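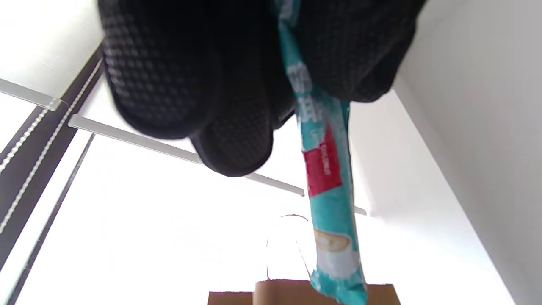

Reading time: 2 minutes

Print this page | E-mail this story

Trosdale office workers who like their coffee out of a narrow stick sachet had a trying start to the week, after the tea point on the second floor of Saliba House was cleared of every sachet it held and then, following what one tenant called "a frank exchange on the stairs", filled up again.

The building's managing agent, Cinent, had decided in May that instant coffee was making the place untidy. Torn-off corners had been found in the sink, behind the kettle and, on one occasion, inside the kettle. A notice went up announcing a bean-to-cup machine, and the sachets were boxed and taken down to the post room.

The machine, supplied by Traltorine, served 80 cups before lunch on its first day and then asked to be descaled. It has gone on asking. Tenants who pressed the button marked "later" were given hot water, which several of them took downstairs to the post room, where the box was.

By Wednesday the box had been moved back upstairs, a few dozen sticks lighter. Cinent has since ordered 963 more, in a mixture of black, white and the frothy sort with a foamy cup on the packet. The turquoise ones with the red label went first last time and are expected to do so again.

"We have listened to feedback," the agent said in a statement pinned above the draining board. "Sachets will remain available alongside the machine. Please put the corners in the bin." Someone has underlined "corners" in biro, and someone else has underlined "bin".

Opinion in the building is divided. The accounts office on the first floor holds that a stick of powder makes a better drink than anything with a touchscreen, and a quicker one. The design studio above it does not regard the contents as coffee at all — though its bin, according to the cleaners, tells a different story.

The new stock is kept in a brown paper bag by the window, sorted by colour. Tenants are asked to take one at a time. The machine is still there, and its light is still orange. An engineer is due, Traltorine says, between eight and six.

Contact the newsdesk | © Trosdale local news pages | Back to top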